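The case for a public right to good furnished housing is usually made in the language of supply. Governments report dwellings approved, dwellings commenced and dwellings completed. Far less is said about what a tenant finds on the first night, when the keys have been handed over and the rooms contain nothing to sleep on. It is the position of this essay that the bed, the bedding and the means of keeping clothes in order should be treated as part of the dwelling in any tenancy supported by public money.

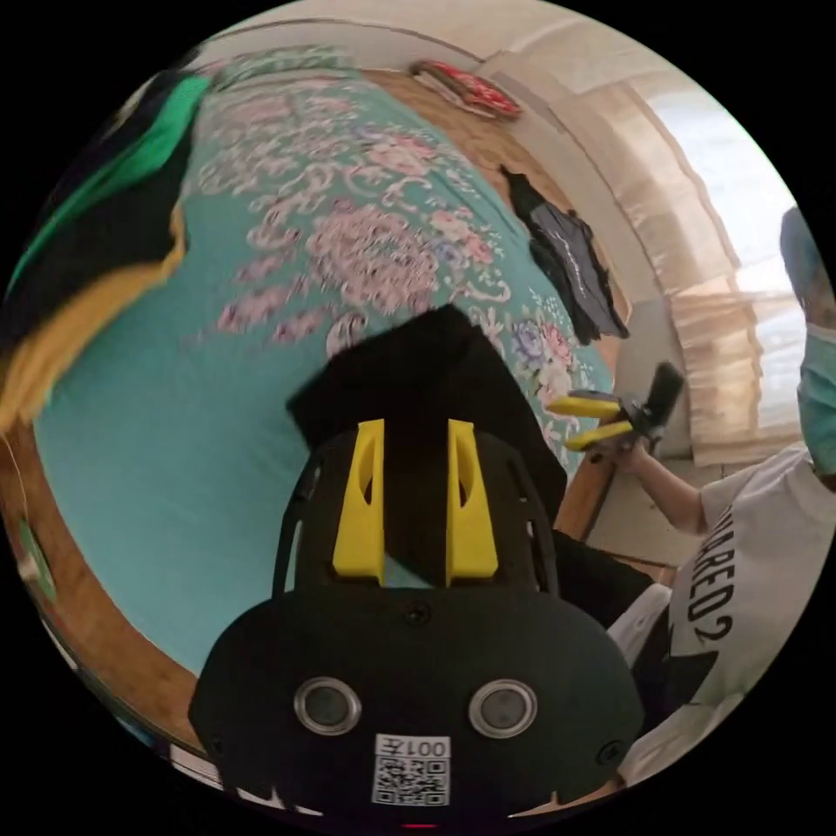
Reading time: 4 minutes

Under the present rules in Tukedstead, a subsidised tenancy must provide a stove, hot water, a lockable door and a smoke alarm. Floor coverings are at the discretion of the provider. Furniture is excluded altogether, on the long-standing assumption that households bring their own. That assumption was reasonable when most applicants moved from one settled home to another. It fits poorly with a waiting list that now stands at 3,869 households, many of whom are leaving crisis accommodation, the homes of relatives or a car.

The consequences are familiar to anyone employed in tenancy support. A family is allocated a unit on short notice and has seven days to accept. The bond is lent and the first fortnight's rent is paid. Whatever remains must cover beds, linen, a refrigerator and the cost of having them delivered. Some households turn to rent-to-own contracts, under which a modest mattress may be paid for several times over. Others sleep on the floor through July, the coldest part of our year, and turn up in the figures some months later as a tenancy in arrears.

Vanderleia Amaral, who managed allocations at Rernness for much of the past decade, has argued in her submissions to the council that arrears of this kind should be read as a furniture debt under another name. The evidence she has put forward is local and should be treated with care. Of 28 tenancies that failed in their first year, 17 carried a hire-purchase agreement for household goods. A small sample cannot settle the matter. It is, however, sufficient to justify a properly funded trial, and it is regrettable that her request for one has twice been deferred.

Three objections are commonly raised, and each deserves an answer.

**Cost.** A basic package adds to the price of establishing a tenancy. It must be set against vacancy, cleaning, legal fees and re-letting when a tenancy ends early. Providers already carry those costs; they are simply entered on a different line of the budget.

**Choice.** Kofi Issahaku has written thoughtfully on the indignity of being issued with a standard bedspread in a standard colour, and he is right to object to it. People form attachments to the things they wake up among. A household that has moved four times in two years may own little besides a favourite cover and a drawer of clothes, and no scheme should require these to be discarded in favour of new stock. The appropriate response is a credit that tenants may direct or decline, spent with approved local suppliers and usable on second-hand goods. 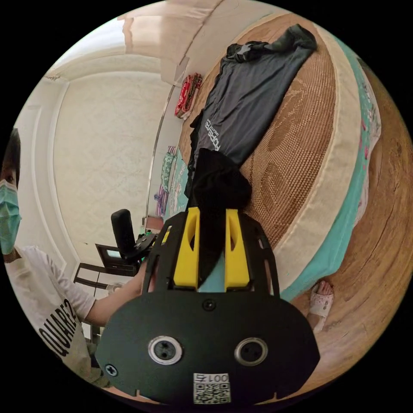 *Small items of cloth are seldom counted in an establishment grant.*

**Responsibility.** It is said that furnishing a home is a private duty. So, at one time, was connecting it to the sewer. Standards of habitation have always moved, and they have generally moved in the direction of recognising what a person needs in order to rest, wash and leave for work in clean clothes.

The Emau tenancy program offers a workable precedent. Its establishment credit is paid on signing, is not recoverable and does not count as income. Elaine Dantas, who reviewed the program's first two years, found its administration light and its rules readily understood by applicants. Her chief criticism was that linen and laundry needs had been left out of the schedule. Tenants were provided with a bed frame and mattress, and then bought sheets, towels and socks out of the grocery money.

The council should therefore amend its minimum standard at the next review, adopt the Emau credit in substance, and include bedding and laundry items in the schedule from the outset. It should also publish first-year tenancy outcomes by provider, so that the effect of the change can be examined by those who doubt it. Written comments on the draft standard may be lodged with the housing policy unit until the close of the consultation period.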